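De : Gizella Dudás
À : liste « Petites tables »
Date : 4/7/24
Objet : Re: [petites-tables] Ranger ce qui est rond et plat

Bonjour à toutes et à tous,

Quel plaisir de voir ce sujet revenir ! Je réponds à Balakrishnan, dont je recopie le message plus bas pour celles et ceux qui l'auraient manqué, et j'en profite pour vous raconter où j'en suis avec mes boîtes, parce que j'y ai passé une bonne partie du printemps et que j'en suis ravie.

Balakrishnan Kandasamy a écrit :
> Bonjour la liste,
> Je refais tout le rangement de la salle de jeux de la ludothèque
> (meubles bas, étagères Jasberg, vous connaissez) et je bute toujours
> sur la même famille d'objets : les jetons, les rondelles de la
> dînette, les couvercles dépareillés, tout ce qui est rond et plat.
> Dans un sac, on ne retrouve rien. Dans un tiroir, ça glisse au fond.
> Dans un panier, les petits versent tout par terre pour en
> prendre un.
> Vasanthi me conseille des boîtes opaques avec étiquette, Brayden ne
> jure que par le transparent. Qui a une expérience à partager ?
> Autre question : vous faites ranger debout ou à plat ?
> Merci d'avance,
> Balakrishnan

Alors, transparent, sans hésiter ! J'ai eu des boîtes opaques pendant deux ans, avec de très jolies étiquettes dessinées par Vasanthi (je les garde, elles sont superbes), et les enfants ouvraient quand même les couvercles un par un pour vérifier. Le jour où j'ai tout passé en bacs transparents, la fouille s'est arrêtée presque d'elle-même. Un enfant de trois ans voit du jaune au fond du bac, il sait que c'est là que va le jaune. Pas besoin de savoir lire, pas besoin de demander.

Pour la taille, je prends toujours plus petit que ce que j'avais prévu. Un bac qui contient jusqu'à 30 pièces, c'est le maximum chez moi, et encore, seulement pour les jetons. Pour la dînette je descends à 11, parce que les pièces sont plus épaisses et qu'il faut pouvoir passer les doigts. J'avais commandé un lot de 100 petits bacs chez Mendonça il y a longtemps, pensant en avoir pour toute la vie, et il ne m'en reste presque plus au placard. Les parois droites sont vraiment ce que je préfère : les bacs évasés s'empilent mieux, d'accord, mais les pièces s'y couchent et on perd tout l'intérêt.

J'en viens à debout ou à plat, la question qui me passionne (Eamon se moque de moi à ce sujet depuis la rencontre de Dronden, il se reconnaîtra). Debout ! Prendre une rondelle par les bords, la tourner sur la tranche, la présenter au-dessus de l'ouverture et seulement ensuite la lâcher, c'est un geste magnifique à travailler. Les plus jeunes arrivent avec la pièce à plat, elle cogne sur le rebord, ils recommencent, ils penchent la tête, et au bout de quelques séances le poignet tourne tout seul. À plat, on jette. Debout, on range, et on regarde ce qu'on fait.

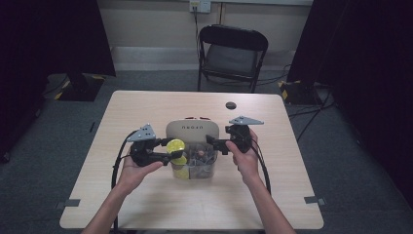 Le bac de tri se pose au milieu de la table, à portée des deux mains, et on y met une seule couleur à la fois. Je commence toujours par le jaune, qui se repère très bien à travers le plastique et qui tranche sur un plateau en bois clair. Un disque jaune est déjà dans le bac, côté gauche, et celui qu'on tient debout juste au-dessus a son modèle sous les yeux : même couleur, même forme ronde. J'aime bien aussi avoir un objet plus haut juste derrière le bac, comme l'étui beige aux coins arrondis. Avec un fond clair, les petits repèrent mieux le bord de l'ouverture, et les pièces lancées avec trop d'élan ne filent pas à l'autre bout de la table.

Un mot sur le sol, Balakrishnan, puisque tu refais toute la salle : si tu peux garder un coin de moquette autour de la table, fais-le. Sur du carrelage, une rondelle qui tombe roule jusque sous les meubles et la séance est finie, tout le monde est à quatre pattes.

Pour les couvercles dépareillés, par contre, je sèche. J'ai essayé le classeur à fentes de chez Idham, les enfants l'adorent mais il bascule dès qu'on remplit un seul côté. Si quelqu'un l'a lesté avec succès, je veux bien le détail !

Brayden, tu avais parlé d'un bac avec une fente découpée dans le couvercle, tu l'as toujours ? Je serais très curieuse de connaître la largeur de la fente.

À bientôt sur la liste,
Gizella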